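The Nistach Science Page for Young Readers
Sep 24, 2022

Why is it so hard to wrap an egg?

Have you ever tried to wrap a ball as a present? A book is easy. You fold the paper over, tuck in the ends, stick down the tape and you're done! But a ball fights back. The paper bunches up at the top, little pleats appear all over the place, and you use far more tape than you meant to.

It isn't because you're bad at wrapping. The trouble is in the shape, and even grown-up mathematicians find it exciting.

A sheet of paper is flat. You can roll it into a tube or bend it round a box, and it will stay smooth. That's because a tube only curves one way. An egg curves two ways at once — round its middle and also from top to bottom. A flat sheet that doesn't stretch can't do both, so the extra bits have to go somewhere. They turn into creases and crumples.

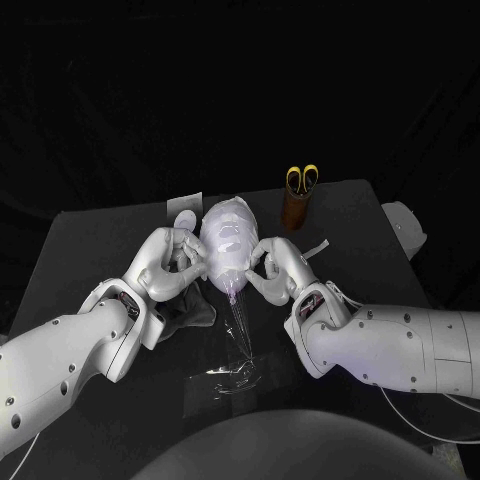 Thin plastic is great for seeing this happen. It is shiny, so every fold catches the light, and you can follow a crease from one end to the other. It's noisy, too! When you squeeze a crisp packet or a crackly bag, the plastic bends into lots of tiny flat patches with sharp edges between them. As you keep squeezing, those patches suddenly flip from one shape to another. Each flip makes a tiny click, and lots of tiny clicks together make a crinkle.

Paper, plastic or cloth?

Not everything crumples in the same way. Paper is made of fibres, mostly from wood, all pressed together in a tangle. When you crease it hard, some of the fibres bend or come apart a bit, and the crease stays. You can flatten an old letter under a pile of heavy books and still find the fold marks in March!

Paper towel is softer than writing paper. It has lots of little gaps between its fibres, and water creeps into them. The gaps make it squashy as well, so it scrunches without much of a fight.

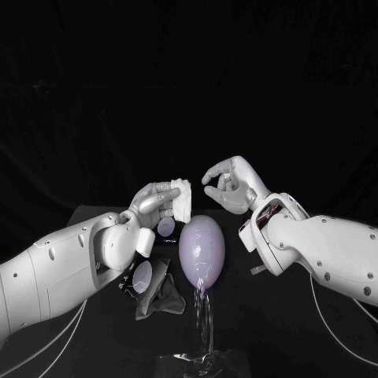
A crumpled paper towel held up by its creases and folds. Which parts look darkest to you?

Now for cloth. Most cloth is made from threads that go over and under each other, or loop through each other like tiny knots. The threads can slide about a little. Pull a hanky from corner to corner and you'll feel it stretch, then pull it from side to side and it hardly moves. All that sliding helps cloth hang in soft folds over round things, such as knees and cushions (and sleeping cats).

If you hold any soft sheet up by one end, gravity pulls the rest down, and the loose sides gather together into long folds. Give it a twist and you have something much more like a rope. A twisted sheet is harder to bend than a loose one, as you'll know if you've ever wrung out a big towel.
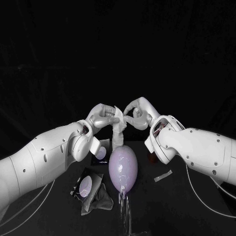 Try it yourself

You'll need a hard-boiled egg, a sheet of paper, a paper towel and a clean hanky. Cut or fold them all to the same size if you can, so the test is fair.

1. Wrap the egg in the paper as smoothly as possible. Count the creases if you have the patience. One wrapper at our Oro workshop got to 40 and gave up!
2. Do it again with the paper towel, then with the hanky.
3. Unwrap all 3 and spread them out. Which one remembers the egg best? 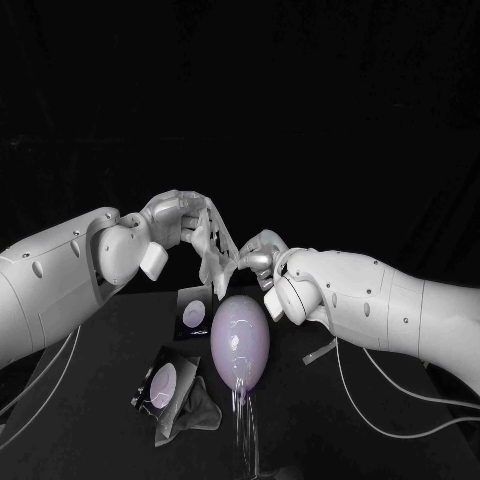
Clear plastic above a pale lavender egg shape. Look for the bright folds.

One more thing to try: screw your paper into the tightest ball you can. It feels solid, but there is still lots of air inside, trapped between the folds. Squeeze again. It gets harder and harder to make the ball smaller, and that stiffness is why people stuff scrunched-up paper round cups and plates when they move house.

Next time: why do soap bubbles always end up round?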